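The long lunch at Kereama

Every June, when the fog sits in the Urkley valley until mid-morning, the old hall at Kereama fills up with soup. Pumpkin, mostly, but also pea and ham, a very good borscht, and one year a cold cucumber number that divided the district (I loved it!).

Delwyn Lockyer started the lunch with 6 pots and a borrowed urn. Last winter it fed over 200 people, some of whom had driven across from Kenville with their own bowls on their laps. She still makes the first batch herself, roasting the pumpkin skin-on until the edges go dark and sticky.

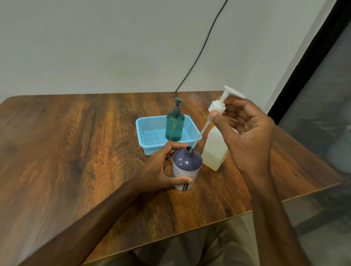
Can you freeze a pumpkin soup that has cream in it?
Freeze it before the cream goes in, then stir the cream through when you reheat it, off the boil.

My own favourite is the barley and mushroom, thick enough to hold a spoon up and full of thyme from the bed behind the hall. Delwyn gives it two hours on the lowest flame and won't be hurried. "It's barley," she told me, and went back to slicing bread.

And the bread! Dark rye from the bakery at Kustier, still in its paper, with a slab of butter the colour of wattle. I had three slices before I'd even found a chair, and another with the borscht.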